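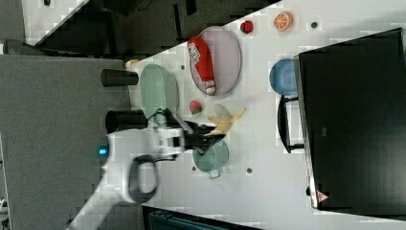
Notebook > Eno cell > Open day

2 min read

Monday, open day at Berncombe. First group in at 10, Warraich people after lunch. Talha Memon ran the arm, I did the talking.

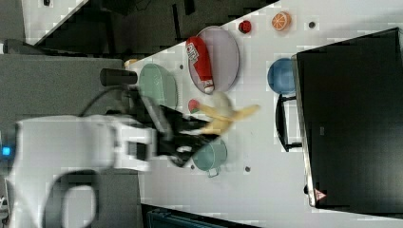

Speed stayed at 80 percent for visitors. Anetel asked about grip force on soft items, so I used the toy banana in the gripper to talk them through it. Send them the settings.

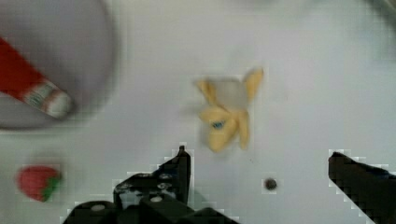

Wrist camera needs work before the next visit. Edges come out blocky and the half-peeled banana is smeared. Talha wants a shorter exposure. Log is under run 221.

We use cookies to keep you signed in. Accept / Settings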